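Skultisetti > Robots > Teaching by remote control

A robot can learn a task from a person who steers it. The person moves the controls, and the arm follows. One full try is called a demonstration.

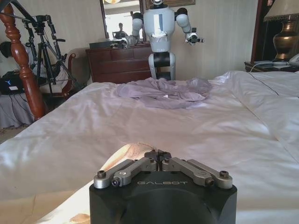 Cloth is a hard subject – it changes shape at every touch. For one bed task, the robot may need 400 demonstrations.

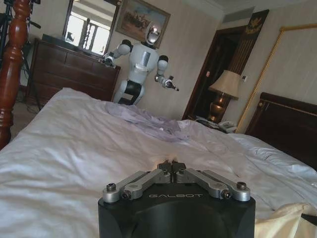 Zoi Tsoukalas asks whether bad tries get thrown out. Some do. Others stay in, marked as mistakes.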